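20 Apr 2024 - playroom doorway, Dornholm

Spent a good while at the threshold today, where the beige flooring meets the checkered teal, and I'm rather fond of it already.

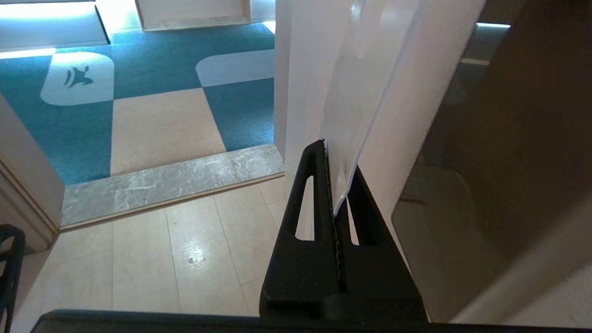 Clear film by the doorway, squares beyond.

Dineo Xaba wants the clear film kept for covering the tiles with the little animals on them, and I'm happy to go along with that. The gray border strip is the piece I'd look at next - I keep meaning to ask Fourie about a spare length.

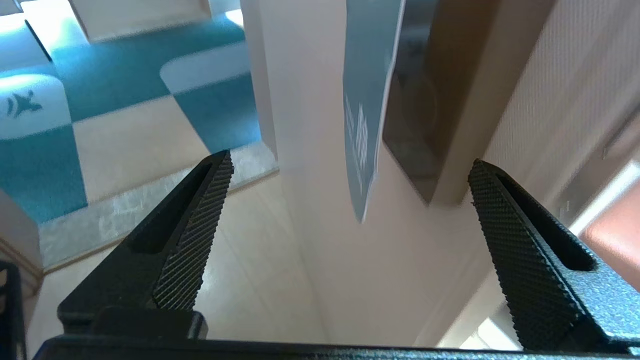 Door

Bottom edge to be checked against the carpet all along its swing, please, and slowly.

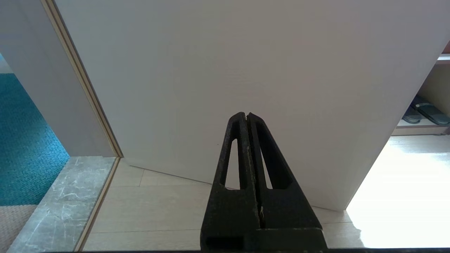

I'd like 3 mm of clearance if we can get it, and the hinges can wait until September.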